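去机器人开放日看演示，顺手记下的几条家用整理办法

二月去看了 Wedumeck 的开放日，地点在一间阅览室里，下午两点开始。演示的内容是手持夹爪拿取日常物品，讲解的是 Sigita Pētersons。我家厨房和工具间都小，去之前只想看个热闹，结果记了两页笔记，回来试了一阵，把能用在家里的写在下面。

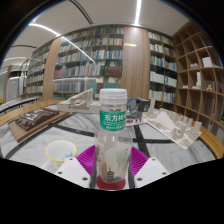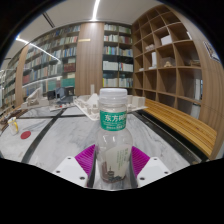 大理石桌面上夹取瓶装饮料

一、拿瓶子，夹下半截。瓶身装满时重心偏低，手握在中间偏下，倒的时候不容易晃。油瓶、酱油瓶都照这个办法拿，不要捏瓶盖下面那一圈。塑料瓶开盖时也握下半截，力气小一点，捏得太紧水会从瓶口冒出来。

二、接触面要软，要有纹路。Pētersons 说光滑的硬面夹塑料瓶，靠的全是力气，换成带细棱的软垫，轻轻一合就够。家里可以这样做：剪一块防滑垫，裁成两指宽，贴在旧食品夹的内侧。我用的是 Sobczak 的厨房防滑垫，一卷23元，贴了两把夹子还剩大半卷。胶要选能沾水的，贴好放一夜再用。这种夹子只用来拿瓶罐和碗碟，不要伸进热锅。

三、台面先分区，再放东西。演示前讲解员会先定好拿起和放下的位置，中间那段路不放高的东西。炒菜时同理，灶台右手边留出一块空地，宽50厘米左右，专门放刚出锅的盘子。调料瓶全部靠墙，标签朝外。

四、放下比拿起慢。瓶底离台面还有一点距离时停一下，看正了再放。石材台面尤其要注意，玻璃罐磕一下，罐底和台面都可能伤到。我在常放罐子的地方垫了一块薄毛毡，46厘米长，脏了直接扔进洗衣机，低温洗，不要烘。

五、格子柜不要塞满。每格只放一类，常用的放在腰到眼睛之间的高度，重的放最下面。工具间里我用的是 Wometti 的格子柜，349元，自己装的，背板一定要上墙固定，家里有小孩的更不能省这一步。

六、螺丝孔定期看一遍。夹具、锅柄、柜门铰链都是用久了才松，松了又不容易发现。我现在每个月换滤芯那天顺便拿螺丝刀走一圈。塑料件上的螺丝拧到不动就停，再使劲会滑丝。

七、夹垫的清洗。细棱里容易积油，用旧牙刷顺着纹路刷，洗洁精兑温水，刷完竖着晾。不要用钢丝球。垫子边缘翘起来就整片换掉，补胶撑不了几天。

有人当场问能不能买一套回家帮老人拿东西，Pētersons 的回答是目前不卖给家庭，让他先去看市面上的长柄拾物器。我给母亲买过一把 Erkum 的，夹头原本是硬塑料，拿药瓶老打滑，后来按第二条贴了防滑垫，好用多了。贴的时候注意两边厚度要一样，不然合拢时会歪。

长柄的那种，弹簧部分每隔一段时间点一滴缝纫机油，多余的擦干净，别让油流到夹头上。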